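Frequently Asked Questions
Paper and Tape Table Layouts
Written by Poonam Chaudhary, Jernuris Workroom

I receive many messages about how we cover and mark our long tables. I have collected the answers on this page, and I add to it when a new question comes.

Why do you cover the table at all?
The cover protects the top, and tape lines are easy to see on a plain brown surface. When the cover is tired, we take it away with all its tape and begin again. Our table tops are old and I would not like to clean glue from them.

Which paper should I buy?
Plain kraft paper from a roll. I order the Clesten roll, but any strong paper without a shiny side is good. Thin wrapping paper is not suitable, it tears when you want to move a line.

Which tape do you use?
Blue tape, always the same blue on one table. Dark blue is the easiest to see in the evening, when we work under lamps. Please press only lightly at first. After you are satisfied with the line, go over it with a dry cloth.
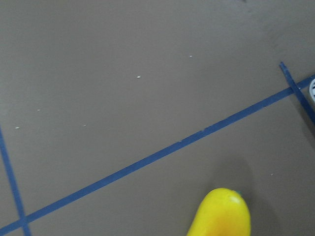 The edge of a tape is the first part to get damaged. Small nicks are not a problem for us and I leave them. If a piece is standing up and can catch a sleeve, cut it out and put a new piece in the same place.

Should the strips cross each other, or stop at the corner?
Let them cross. It is faster, and the corner stays clear even if one end becomes short. At the outside you can let the tape run on a little past the crossing.

In which order do I put the lines?
First the long ones, from one end of the table to the other. Then the lines across. I ask two persons to hold a long strip, one at each end, and to lower it together. If you work alone, fix one end and walk backward slowly.

Must the cells all have the same size?
No. Mine are often not perfectly regular, and a long line may lean a little to one side. If you need exact cells, measure from the same table edge every time. In our workroom a cell must be big enough for one object and for the hand which places it.

Where does the kitchen scale go?
In a cell of its own, toward one end of the table. We use a small digital one. Turn the display to the side from which you will read it, and do not let the feet stand on tape.
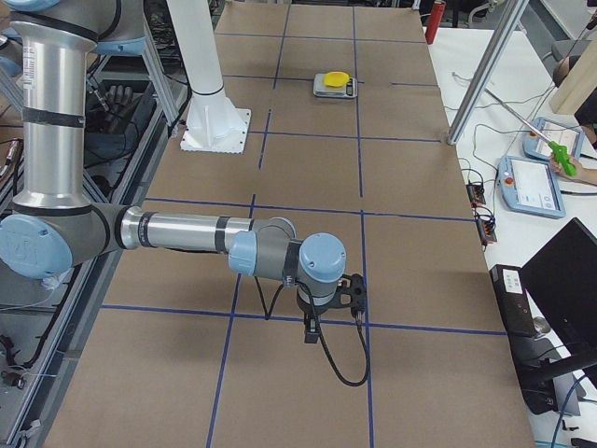
A flat, light thing such as a lid can be weighed directly on the plate. For anything that rolls, put a saucer first and press the zero button. I check our scale with a 300 gram weight at 9 in the morning, before we start.

The paper has creases. Is it a mistake?
Paper from a roll always keeps some. You can leave it flat overnight under books. Small creases do not disturb anything, only a fold under the scale should be smoothed.

How long does one cover last?
With us, six weeks. Mrs. Herrera at the Adby workroom changes hers every month, but they work with paint.

Can I get a printed copy of this page?
Yes, write to me and ask for sheet 979. It is free for members.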